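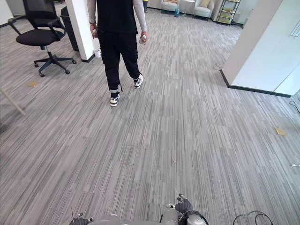 Vol. 3, No. 2

Jillthorpe Declares Its Carpet Finished

Office fit-out firm Jillthorpe has signed off on the grey carpet tiles at Caldeira's premises, after 4 months of debate over which way the streaks should run. They run away from you.

"People walk on it," said project lead Vinh Bạch. "We consider that a strong early result."

The mesh-backed chairs stay. So does the white pillar, which was priced for removal and is holding up the ceiling.
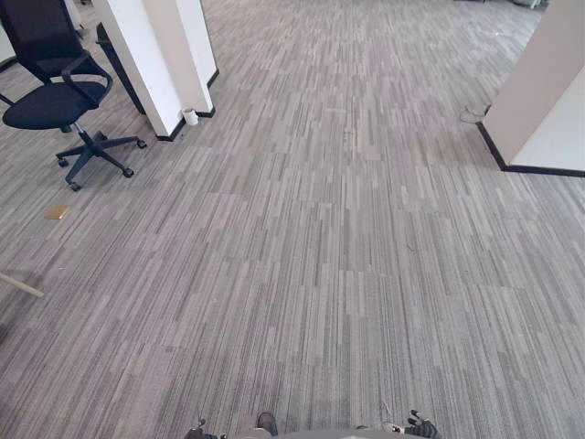 What Happens Next

A tidy-up is set for March, small cup by the pillar included. Media inquiries: Sebastião Andrade, Jillthorpe, before noon.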